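The woman who fills the bin

Heiðrún Toft on teaching a robot arm to pick things up, one dull afternoon at a time 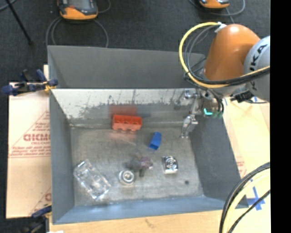 Heiðrún Toft has spent most of her working life getting machines to do things that a toddler would find beneath them. At Lakoneck, where she runs the grasping work, the current ambition is for an arm to take any small object out of a metal bin without being told what the object is. The arm learns from examples, and somebody has to supply them. Six things lay on the scratched floor of the bin when I visited, among them a clear rectangular container, a small bright blue block and a shiny chrome square with rings on its face. The orange KUKA arm had its gripper down in the back corner. I asked her which of the six it disliked most.

"The see-through one," she said at once. "It sees the bottom of the bin and thinks, lovely, an empty bit."

She tries not to say "thinks". It slips out several times an hour.

The project is called Sangkhawat, a name chosen before Toft arrived and which she has given up explaining to visitors. Its stock of examples stood at 1,115 attempts on the morning we spoke. Each one is a single reach: the arm goes in, closes on something or on nothing, comes out, and the result is written down alongside what the cameras recorded. Toft's colleague Jirayu Klinhom looks after the records and is known to be strict about them.

"Heiðrún would like to count a grab as good if it looks promising," he told me. "I count it as good if the thing is still in the fingers at the end."

"It was a very promising grab," said Toft.

The argument has evidently been running since January. The rule, for now, is Klinhom's: the object must be held clear of the bin's rim for 2 seconds. By that measure an ordinary day gives them 80 attempts, if the cables behave. I wondered how many of those were failures, and whether it was rude to ask.

"Ask away, we want them," Toft said. "In the first month I had a visitor from the money side, and he watched it miss and miss and miss. He was very kind about it. He patted me on the arm. I was delighted, I'd been short of misses on round things for a week."

A learning system fed only on successes, she explained, gets an inflated opinion of itself. An earlier batch, gathered at a previous employer called Erklow, had been tidied up by somebody with good intentions who threw out every dropped object. The resulting arm approached everything with great confidence and left most of it where it was. Toft still keeps the batch. She says she reads it when she feels tempted to tidy.

Choosing the objects is her favourite part of the job and the one that causes the most trouble at home. There are 70 in the collection. Some came out of a catalogue, and a good many came out of kitchen drawers, her own and other people's. She has been known to pick things up in shops and turn them over with a look that brings the staff across.

"You want a thing that's awkward in a way the others aren't," she said. "Shiny is awkward. Round is awkward. Anything with bits sticking out, because it can be picked up six ways and five of them are silly. I don't want a nice square box. Well — I want one. It cheers everybody up."

And how they land matters too. Toft used to place them by hand until Klinhom pointed out that she always left a polite gap between one object and the next, as if laying a table. The arm had learned to expect manners. Now the objects are tipped in from a bucket, and neither of them is allowed to straighten anything afterwards. Toft admits to sitting on her hands.

The shine of the bin itself was another lesson. A red object near the back wall leaves a red smear of reflection in the metal, and for a time the arm showed a keen interest in the smear. Klinhom suggested painting the walls. Toft refused.

"Factories are full of shiny bins," she said. "Nitov, who might want to use this one day, aren't going to paint theirs for us. It can learn about mirrors. Budgies manage."

"Budgies don't manage," said Klinhom. "That's the whole thing about budgies."

She conceded the budgies, and went to get the bucket.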